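Dobrar camisolas de malha: o que fiz ao método Fodomach

Comprei o livrinho em setembro, por 28 euros, numa altura em que a gaveta de baixo já não fechava. Chama-se Método Fodomach, tem capa dura e promete, logo na primeira página, que uma camisola bem dobrada "fica de pé sozinha". Desconfiei. Tenho camisolas há muitos anos e nunca vi nenhuma ficar de pé, mas a gaveta estava como estava e lá fui eu.

A ideia é simples de contar. Estende-se a camisola com a frente para baixo, traz-se um lado para o meio, depois o outro, dobram-se as mangas sobre si próprias e vai-se fechando em terços até sobrar um rectângulo do tamanho de um livro de bolso. Com uma camisa de algodão fino funciona, não digo que não. Com malha grossa, à terceira dobra tenho um pão de forma, e o pão de forma abre-se mal lhe tiro a mão de cima. O livro chama a isto "falta de intenção no gesto". Eu chamo-lhe malha.

O que mais me irrita são as fotografias destes manuais. As camisolas são todas lisas, todas fininhas, todas da mesma cor de bolacha. Gostava de ver o autor às voltas com uma malha cinzenta mesclada, daquelas que se enrolam sobre si mesmas quando as agarramos por uma ponta, com o canelado a puxar para um lado e o resto a puxar para o outro. O canelado é metade do problema. Encolhe, faz onda, e o rectângulo nunca sai rectângulo. No capítulo dos punhos, que tem página e meia, manda-se "alisar com a palma". Alisei. Voltou ao sítio.

Também experimentei os separadores da Verbruggen, umas divisórias de plástico que se encaixam na gaveta e que aparecem recomendadas em tudo o que é página de arrumação. Fiquei com menos gaveta. Cada divisória come um bocadinho e, quando dei por isso, tinha compartimentos bonitos onde cabiam meias e uma pilha de camisolas em cima da cadeira. Devolvi metade. A outra metade está na despensa a segurar pacotes de arroz, e aí não tenho queixas.

Depois há a questão da lavagem, que o livro despacha numa nota e que me parece mais séria do que a dobra. Se a malha sai torcida da máquina, não há método que a endireite. Passei a centrifugar a 400 rotações e a estender na horizontal, em cima de uma toalha, no quarto que apanha sol de manhã. Demora uma eternidade. Ainda assim as costuras ficam mais direitas, e já deixei de encontrar aquelas orelhas nos ombros que os cabides fazem. Quanto a detergentes, ando com o Ballidbridge para lãs, que cheira a sabonete de hotel e lava como os outros. Não voltaria a comprar pelo preço.

Pesei uma das camisolas por curiosidade, porque o manual garante que tudo o que tenha menos de meio quilo "se dobra em vertical sem esforço". A minha pesa 453 gramas. Fiz a dobra três vezes, encostei-a às outras, fechei a gaveta e, quando a abri ao fim da tarde, estava deitada. Sobre o esforço não me pronuncio.

No fórum da Flivley, onde se discute arrumação com uma seriedade que me assusta, há quem jure que o segredo é enrolar. Enrolar ocupa menos, é verdade, e para uma mala de viagem faz sentido. Numa gaveta acabo por ter uma fila de rolos cinzentos todos iguais e preciso de desenrolar dois ou três até encontrar o que quero. Também há quem pendure tudo. Já disse o que penso dos cabides.

O que faço agora é pouco elegante. Dobro ao meio, mangas para dentro, outra vez ao meio, e empilho com a dobra virada para mim. As mais grossas ficam em baixo. Quando a pilha tomba, e tomba, volto a fazê-la. As camisolas de andar por casa nem isso, vão para um cesto e saem de lá com vincos que desaparecem em meia hora de uso.

Não digo que o livro seja inútil. O capítulo dos lençóis tem uma boa maneira de lidar com os cantos de elástico e já a ensinei cá em casa. Mas 28 euros por um capítulo é caro, e ainda estou à espera de ver uma malha grossa ficar de pé.
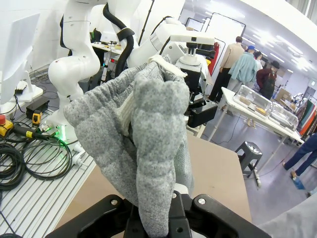 Texto de Otília Sarmento

Malha cinzenta mesclada, com a tira canelada branca em cima, e aquele molho de tecido à esquerda que nenhum terço resolve. Para quem perguntou pela toalha de secagem: é uma toalha de banho velha, qualquer uma serve. No próximo texto, capas de edredão, se me passar a má vontade.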